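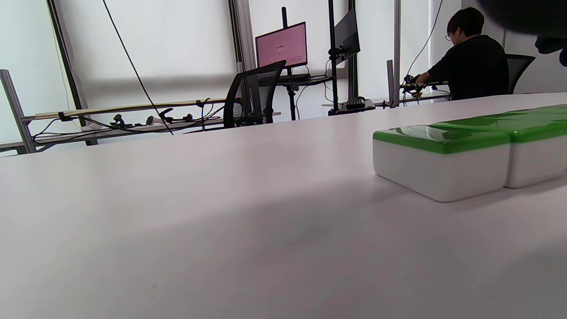
그림 4. 초록색 뚜껑의 흰 용기 두 개를 탁자 오른쪽에 한 줄로 붙여 놓은 상태

4. 용기를 탁자 위에 배치하기

이 장은 Kiani 보관 용기를 작업 탁자에 놓는 방법을 설명합니다. 뚜껑을 닫는 방법은 앞의 3장에 있습니다. 먼저 3장을 읽고 나서 이 장을 시작해 주십시오.

4.1 준비하는 것
- 용기와 뚜껑 (같은 크기로 준비합니다)
- 마른 천 한 장
- 자 또는 줄자

4.2 순서
1. 탁자 위의 물건을 모두 다른 곳으로 옮깁니다. 작은 종이 조각도 남기지 마십시오.
2. 마른 천으로 탁자 면을 닦습니다. 젖은 천을 사용한 경우에는 면이 다 마를 때까지 기다려 주십시오.
3. 첫 번째 용기를 탁자의 오른쪽에 놓습니다. 탁자 가장자리에서 100 mm 이상 떨어지게 합니다.
4. 용기의 긴 앞면이 사용하는 사람을 향하게 돌립니다.
5. 두 번째 용기를 첫 번째 용기의 오른쪽 끝에 붙입니다. 두 용기의 앞면이 한 줄이 되어야 합니다(그림 4).
6. 손바닥으로 두 뚜껑을 가볍게 누릅니다. 뚜껑이 흔들리면 다시 열고 처음부터 닫습니다.
7. 용기 왼쪽에 빈 자리를 약 200 mm 남깁니다. 이 자리는 뚜껑을 열었을 때 내려놓는 곳입니다.

참고: 왼손을 주로 사용하는 분은 용기를 탁자 왼쪽에 놓아도 됩니다. 이 경우에 빈 자리는 오른쪽에 만듭니다.

참고: 뚜껑 색이 다른 용기를 함께 쓸 때에는 같은 색끼리 한 줄에 놓으십시오. 나중에 찾기가 더 쉽습니다.

주의: 용기를 밀어서 옮기지 마십시오. 탁자 면에 긁힌 자국이 생길 수 있습니다. 꼭 두 손으로 들어서 옮깁니다.

주의: 뚜껑만 잡고 용기를 들지 마십시오. 안에 물건이 있으면 용기가 떨어질 위험이 있습니다.

4.3 배치한 후의 확인
- 두 용기 사이에 틈이 보이지 않습니까?
- 뚜껑의 네 모서리가 모두 내려가 있습니까?
- 용기가 탁자 가장자리 밖으로 나오지 않았습니까?

하나라도 맞지 않으면 4.2의 3번으로 돌아가서 다시 놓아 주십시오.

4.4 용기를 더 놓을 때
세 번째 용기부터는 같은 줄의 오른쪽에 계속 붙입니다. 오른쪽에 자리가 부족하면 줄 전체를 왼쪽으로 옮기고, 빈 자리의 길이를 다시 잽니다. 용기를 위로 쌓는 방법은 이 장에서 다루지 않습니다. 5장을 보십시오.

작성: Jelle Hendriks
검토: Wilma Cuypers
개정일: 2019년 7월 23일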